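The Second Bathroom

Tùng Nghiêm had been a home inspector for six years when he came to the house on Prostden Road, and he still took off his shoes at every door. The seller, Mrs. Jurić, watched him do it and said nothing, but after a minute she brought him a pair of slippers which were too large. They had belonged to a tall man, he thought. He put them on.

"The buyers are not coming?" she asked.

"They are in Larkton until tomorrow. I will send them the report."

"Then it is only you and me and the house."

She was small and stood very straight. She followed him through the kitchen and the dining room, and each time he opened a cabinet she looked into it too, as if somebody could have put something inside in the night. He did not mind. Some sellers went out for a walk during an inspection, and some sat in the car. The ones who stayed usually wanted to tell him something, and it was better to be slow and let them.

He began with the attic. The insulation was thin over the north side, and he wrote this down. The rafters were good. He found an old nail box from the Grerkari hardware store, with a price written on it in pencil, and he left it where it was. Then the water heater, the electrical panel, the windows one after another. One of the bedroom windows did not want to stay up, and Mrs. Jurić held it for him with a book that was clearly kept on the sill for that job.

"You will write about the window," she said.

"I have to write about it."

"My husband always said he would repair it in March. He never said which March."

It was the first time she mentioned him. Tùng wrote "sash cord broken" and did not look up too quickly.

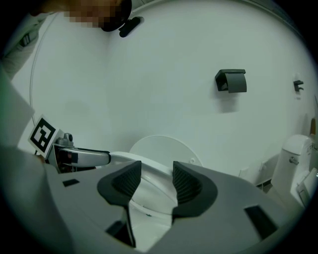
The second bathroom was at the end of the hall. In the listing it was called new, and it was newer than the rest. Tùng kneeled and put the moisture meter against the baseboard, first by the door and then moving along the wall. The numbers were low and steady. Near the corner they rose. He moved the meter back, waited and tried again, and they rose at the same place.

"It is wet," said Mrs. Jurić from the hall. She did not say it like a question.

"There is some moisture behind this wall. I cannot tell you yet where it comes from."

"I can tell you." She came in and sat on the edge of the bathtub. "He made this room himself when his knees became bad, so he did not have to go on the stairs. He was 80 years old. My son wanted to pay a plumber, and there was shouting, and then my son went home and my husband built it alone. It took the whole winter. I carried the tiles to him, two at a time."

Tùng sat back on his heels. He had learned English mostly from building codes and from the radio, and there were moments when neither of them was of any use.

"He made it very straight," he said finally. It was true. He had put his level on the floor and on the sill, and the bubble had stayed exactly in the middle.

"Yes. He was straight in everything. But he was not a plumber." She looked at the corner. "I heard it at night last year. A small sound, like when someone taps with a fingernail. I thought, if I call the man, he will break the wall. So I did not call."
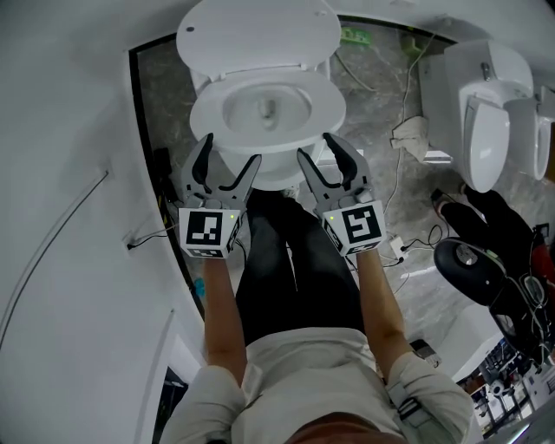 The second bathroom, end of the hall.

He finished the room without talking. He ran the faucet, checked the fan and took the thermal camera from its bag. On its screen the wall was orange, and in the corner there was a blue shape, narrow at the top and wide at the bottom. Mrs. Jurić asked if she could see. He gave her the camera and she held it with both hands for a long time, moving it a little to the left and a little to the right.

"How much wall must they break?" she asked.

"A small piece. Maybe like this." He showed her with his hands. "If the pipe joint is the problem, it is one day of work. The tiles can come off carefully. A good person can put the same ones back."

"The same ones?"

"If he is careful. I can write it in the report, that the tiles should be saved."

"Is it usual to write such a thing?"

"No," said Tùng.

She gave him back the camera. In the kitchen she made coffee while he filled in the last page at the table, with the date, July 7, 2022, and under it his license number, 2,503. He wrote about the attic, the window and the corner. Then he wrote one more sentence, crossed out a word and wrote it again with more care.

When he was at the door with his shoes on, she held out the slippers to him.

"Take them," she said. "You go into so many houses."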